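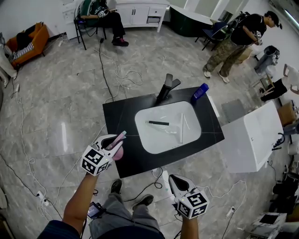
Hard water is water that carries a lot of dissolved calcium and magnesium. It picks them up on its way through limestone, chalk or gypsum, and the amount depends almost entirely on where the supply comes from. When a drop dries, the water leaves and the minerals stay. How much you notice depends on the surface. In a bathroom like this one, with a white basin and a black stone countertop, the same dried drop would be hard to find on the one and easy to find on the other. A black faucet gives the problem away as readily as a black counter does. White fixtures hide scale for months, and by the time it can be seen it is usually thick enough to feel with a fingernail.

HM 249 Care of Buildings and Interiors
Unit 4: Water, Scale and Soap
Notes by Dolores Ferreira, revised 5/9/19

Read this before the lab in Kwofie Hall. The section on acids will be on the final.

1. Measuring hardness

Hardness is reported in milligrams per liter (mg/L) as calcium carbonate. For dilute solutions this is the same as parts per million. Older American sources use grains per gallon; one grain per gallon is 17.1 mg/L.

0 to 60 mg/L: soft
61 to 120 mg/L: moderately hard
121 to 180 mg/L: hard
over 180 mg/L: very hard

The tap in our lab tested at 328 mg/L in January. Divide by 17.1 and you get a little over 19 grains. That is very hard water, and you should expect your soap results to look worse than the ones in the textbook.

There are two kinds of hardness. Temporary hardness comes from dissolved bicarbonates and drops out as scale when the water is heated. Permanent hardness comes mostly from sulfates and chlorides and stays dissolved when you boil it. A kettle only shows you the first kind. Water heaters, coffee machines and dishwashers scale up faster than cold lines for the same reason.

2. Soap and detergent

Soap is the salt of a fatty acid. In hard water the calcium swaps places with the sodium and makes a solid that does not dissolve. This is soap scum. It uses up soap before any cleaning gets done, and it sticks.

Synthetic detergents mostly do not form scum this way. Many liquid hand "soaps" are detergents, and the label will list something ending in sulfate or sulfonate. Bar soap normally lists sodium tallowate, sodium palmate or similar.

Scum and scale are often found together but they are different materials. Scale is mineral and comes off with acid. Scum is greasy and usually needs a detergent first – then acid for whatever mineral is left underneath. Students who go straight to the acid on a shower door lose a lot of time.
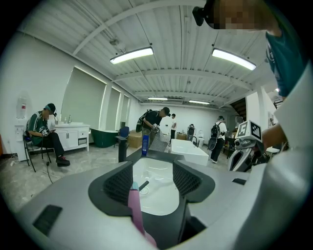 Storage is part of the maintenance plan and should be written into it. Every product kept in a bathroom needs a place, and that place should be dry, easy to reach and away from splashes. The strip of counter behind the faucet is where things tend to end up, as with the blue bottle here. Water collects in that strip and gets under the base of whatever is standing there, and a ring of scale forms around it. Labels suffer too. A white label is no help once the ink has run, and a product with an unreadable label has to be thrown out under the rules we follow in this course. Use a shelf or a caddy, and wipe the base before you put anything back.

3. Acids and what they attack

Scale is mostly calcium carbonate. Acid turns it into a soluble salt, water and carbon dioxide. The fizzing is the carbon dioxide.

Acids used on scale, weakest to strongest as they are usually sold:
Vinegar (acetic acid, 5 percent)
Citric acid solution
Sulfamic acid
Hydrochloric acid – not used in this course

Marble, limestone and travertine are calcium carbonate themselves. An acid cannot tell the scale from the stone, and it will leave a dull etched mark that has to be repolished. Granite holds up much better, but the sealer on it may not, and some stones sold as black granite are something else. Find out what the stone is before you use anything acidic. If you cannot find out, treat it as marble.

For marble and unknown stone use a neutral cleaner, pH 7 or close to it, and a soft cloth. A mild alkaline cleaner up to pH 9 is acceptable for greasy soil if you rinse it well. Dry the surface afterward. Daily drying does more for a dark counter than any product we will discuss.

4. Splash and contact

Acid cleaners go on with a cloth wherever possible. Spraying puts fine droplets in the air at face height, and the person leaning in to see the work is in the way of them. Prescription glasses are not splash goggles – they are open at the top and sides. Gloves should reach past the wrist, with the cuff folded back when working above shoulder level.

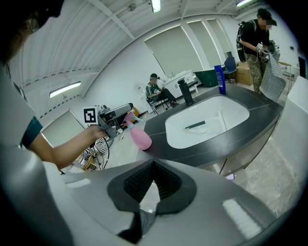
Figure 3. Dark-framed glasses, bare forearm.

Never mix an acid with bleach. The mixture gives off chlorine gas. This includes using one after the other on the same surface without a rinse between them.

5. Case: the Cilano guest house

Jianguo Fan surveyed this property for his term project and has let me use his notes. The house is on a private well with very hard water. The owners had been using Plalus, an acidic bathroom spray, on every surface in every bathroom. The basins and the shower glass were in good shape. The vanity tops were limestone, and all of them had dull patches next to the faucet and around the soap dish.

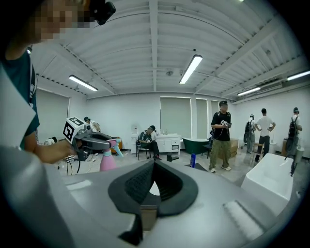
The owners first took the patches for scale and sprayed them more often, and the patches grew. Jianguo's test was simple. He put a drop of water on a dull spot. Scale often looks better while it is wet and comes back when dry, but so does etching, so the drop alone settled nothing. He then ran a plastic scraper across the spot. Scale sits above the surface and catches the edge. Etching is level or slightly low, and the scraper passed over without catching.

Repolishing the tops was quoted at $3848. The owners went ahead, changed to a neutral cleaner and put in a softener on the main line.

For discussion: which of these three steps would you have done first, and what would you have tested before spending the money?

6. Reading and lab prep

Firnano lab manual, the chapter on titration. Bring a water sample from home in a clean bottle with a tight cap, filled to the top. Write the source on it (city or well, softened or not). Run the cold tap for two minutes before filling.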